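Sorting gauze with Damian Zieliński: an afternoon at the Drirnari open day

I got to Drirnari ten minutes before the doors opened, which meant I had time for a coffee on the wall outside and a good long look at the queue. I had expected students. There were a few, but most of the people ahead of me worked in hospital stores or pharmacies, and the two women directly in front were comparing notes on how many cupboards they had each had to reorganise since spring.

The unit is at the back of the Brundomura estate, behind a tyre place, and you would drive straight past it. Damian Zieliński met us at the door with a box of visitor stickers and a slightly hoarse voice (he had already done the morning group). He runs the picking work, and he had agreed to let me hang about after the tour and ask him things.

"People come in wanting to see it go fast," he told me while we waited for everyone to find a place to stand. "I'd like them to watch it go slowly first. Then they can see what it's deciding."

The project is called Starnov, and the idea is simple enough to explain over a noisy compressor. Small clinics get their supplies in mixed boxes, and someone has to sort them on to shelves or into kits. Damian's lot want an arm to do the dull part of that. It has been going for 2 years, and they now have 227 different items on their list, from dressings and masks to things I'd have been hard pushed to name.

I asked him which of those was the worst, fully expecting him to say something tiny.

"Bags," he said straight away. "Anything in a thin bag. A box is a box, you know where its sides are. A bag is a different shape every time you touch it, and if it's clear then the camera sees whatever is behind it as well. I've had some very long evenings with bags."

And paper packets? I said they looked easy, being flat and white.

"Flat is the trouble! There's nothing to get hold of. You come down on it and it slides, or you pinch the edge and it folds up. You and I would use a fingernail. We don't have a fingernail." He stopped and thought about that. "Teodor did make one, to be fair. It was awful."

Teodor Malinowski, who was sitting at the laptop, said without looking up that it had been a perfectly good fingernail and the packets were to blame.
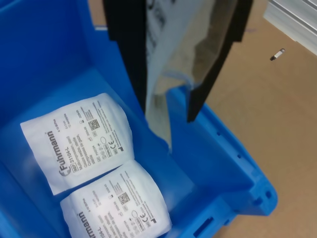
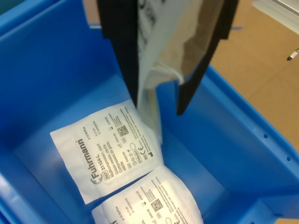
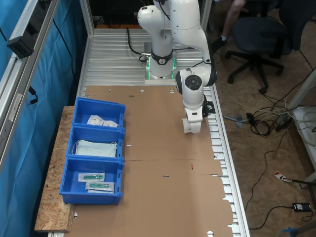
At the Starnov bench: two views of the gripper over a blue bin with Fuhrmann gauze packets in it, then the arm and its three bins.

I had a go at asking the sensible technical questions, and Damian was patient with me. What I most wanted to know was how the thing knows when it has hold of something. His answer was that there are a few ways of checking and they don't fully trust any of them. The fingers report how far they have closed, so if they have closed all the way there is probably nothing there, except that a gauze packet squashed at the corner is hardly thicker than nothing. So it looks as well. "It's like when you put your keys in your pocket and then pat your pocket," he said. "We do a lot of patting."

One of the stores women wanted to know what happens when it gets two at once. This was a much better question than any of mine, and Damian was visibly pleased to get it.

"It depends who you ask," he said. "For the robot it's a success, it went to get a packet and it's got a packet. For you it's a stock count that's out by one for the rest of the month. So we treat it as a miss. We put them back and try again, and yes, that costs us time."

She said she'd take slow and right over quick and wrong, and there was a fair bit of nodding.

There is a person at the other end of all this too. Cristian Huamán used to pack kits by hand at Ghanem, the warehouse firm that has lent them shelving and a lot of advice, and he now spends his days telling the engineers what they've missed. I caught him by the biscuits. "They asked me to write down how I pick up a packet," he said. "I wrote one line. They came back with 10 questions. I had to go and pick up packets in front of a mirror." His view is that the arm is now better than a tired person and a good way behind a fresh one, and he thinks that's respectable. He'd still not let it near a rush order.

I put that to Damian later on and he laughed and said it was about right. He wouldn't give me a date for when a clinic might get one. He did say that the next job is mixed boxes with everything tipped in together, and that he is dreading it a bit.

"Keeping each thing in its own bin is us being kind to it," he said. "Real boxes aren't kind. You open one up and there's a roll of tape on top of everything and somebody's delivery note stuck down the side."

By then it was nearly 5 and the last group was drifting towards the car park – apart from one lad of nine or so, who had been allowed to sit next to Teodor and was giving firm opinions on which packet to go for next. I asked Damian whether he got tired of doing the tours.

"My voice does," he said. "I don't. You get used to looking at it as a list of faults, and then someone's gran says 'ooh, clever thing', and you go back in the next morning in a better mood."

They are hoping to run another open day in September, and visitor places are free if you write to the team beforehand. Wear something warm, the heating in there is not up to much.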